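Prokstead Recipe Notes

Version of Jul 27, 2025
Maintained by Nomvula Hendricks and Aliki Petridis

About the data

This set contains 561 handwritten recipe notes from home kitchens in Mestitz and Rirnen, typed and put in one table. Each row is one recipe. The notes were lent to us by families, and the paper originals went back to them in May.

The text is kept as it was written, also with the spelling mistakes. Where a word could not be read, we put the mark (unclear) in its place. Old kitchen measures like "a coffee cup" are not converted to grams - we tried it for 10 recipes and the results were not good.

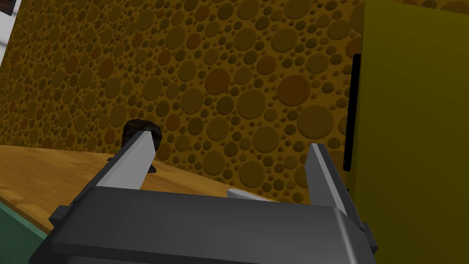 Columns

id: number from 1 to 561
town: Mestitz or Rirnen
title: as written on the note, empty if there was none
ingredients: one long text, parts divided by a semicolon
method: full text of the preparation
typed_by: NH or AP

Known problems

Baking recipes are much more common than soups or meat dishes, so please do not use the set to say what people ate every day. In the method column, texts longer than 1000 characters are split into two fields, method and method_2. Some titles appear more than once, but the recipes under them are different.

Use

Free for study and teaching. For printing more than 200 recipes in a book, please write to us first. Corrections are welcome - send the id and the new reading of the word.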